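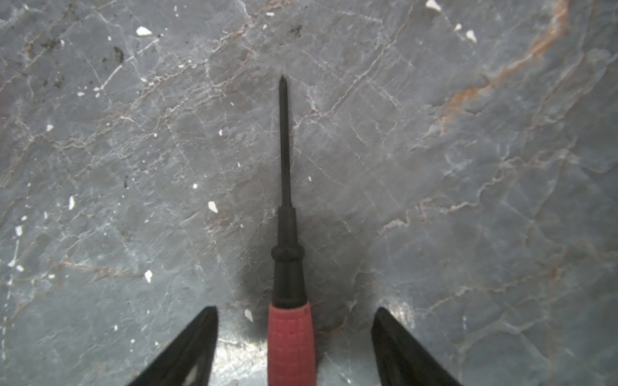 Search this site Go

The repair shop at Ostier has been fixing things since 1819, and for most of that time the person holding the screwdriver was also the person who had lost it. In May the firm brought in an arm from Flaltider to hand tools over. Four fitters now share it. They have given up their belt pouches, grudgingly, and learned to wait 2 seconds with a palm out, like surgeons with worse coffee.

Management calls this freed attention. The fitters call it standing there. Still, they talk more than they used to, mostly about the arm.

Contact the magazine | © Plidumside 2025 | Back to top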